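4.2 Bagging trials with the Dreltis two-arm kit

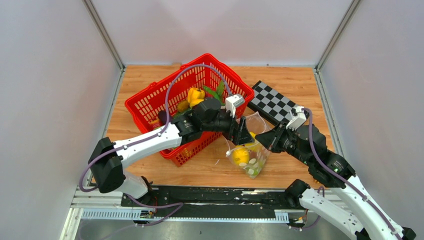 Pistville, January

Figure 3. Bagging task on the Dreltis workcell. Both grippers are at the top of a clear bag with a lemon in it; the basket of produce is at left and the calibration board at right.

The Dreltis kit is sold by Moltier as a bench package for labs that want two arms working over one tabletop. We reviewed it on three tasks, and bagging was the hardest of them. The arms are fixed to a common rail at the front of the table, and each wrist carries a small camera that looks toward the fingertips (Figure 3). We left the stock grippers on for all runs reported in this section.

Each trial began with produce in the basket and an empty bag on the table. The operator had to open the bag, move 2 items into it, and hold it up by the top with both grippers. A trial was stopped at 60 seconds whether or not the bag was filled. We ran 109 trials with the same operator, who had already finished the practice set described in Section 3.

Most of the lost time went to opening the bag. Thin clear plastic gives the wrist cameras little to work with, and the operator often closed the fingers on both layers at once. Moving the fruit was easier. Lemons were picked up without much trouble, while peppers tended to turn in the fingers when gripped near the stem end. Leafy greens were left out of the scored trials — they caught on the basket mesh too often to give a fair comparison with the Serra arms in Section 4.3.

Cable routing needs work. The supplied cables are long enough for full reach, but the slack has to be managed by hand, and a loop over the work area can get in the way of an overhead view. We rerouted the left cable twice during the review. The kit manual covers calibration well and says almost nothing about cables.

Setup took over 2 hours, most of it spent on camera calibration. Moltier offers an on-site setup service at extra cost, which we did not use. Results for the folding task are given in Section 4.4.

Search this archive Enter keywords Go

Contact the editorial office | Copyright the authors | Back to top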